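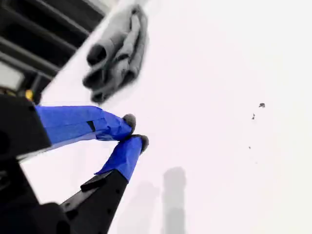
Gwilym Pumphrey asked, on reading the draft of this review, whether a gripper purchase could be budgeted at all before the consumables had been priced. In his view the quotation was the least informative page in the file, and the department should have requested spares pricing at the outset.

The point is accepted, and the review has been rearranged accordingly.

The Hakulach gripper was purchased in March through Bundgaard for cloth-handling work at the Flercombe site. It was assessed over 90 working days. The findings below are intended for departments preparing an equipment request for the coming year.

Purchase and delivery. The quotation was clear and the unit arrived complete. Mounting hardware was listed separately and was missed in our first order, which required a second purchase request and a further approval. Requesting departments should ask for a single itemized quotation covering the gripper, mount, cabling and one set of spares.

Running costs. Our fingers are wrapped in blue tape and capped with gray pads. Neither item appeared in the original budget. Spending on tape and replacement pads over the assessment period came to $223 — a modest sum, but one that had to be drawn from general supplies. It should have its own line. 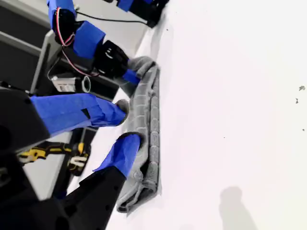
Staff time is the larger omission. Rewrapping a finger is simple work, though the arm must be stopped while it is done, and Wajid Mengal's log shows that these stops were seldom scheduled. We now set aside two hours each week for upkeep and charge them to the project.

Performance. Folded towels and similar fabrics are within the unit's abilities when the pads are in good order. Thin cloth is less dependable. The competing Purkik model was considered on paper only and no comparison is offered.

Support. Bundgaard answered written questions within two business days. The manual is adequate on installation and brief on maintenance.

Recommendation. Approved for repeat purchase, subject to a consumables line and a written spares price held for the full budget year. Departments working mainly with thin cloth should request a trial unit before committing funds.

Review filed 8/23/24.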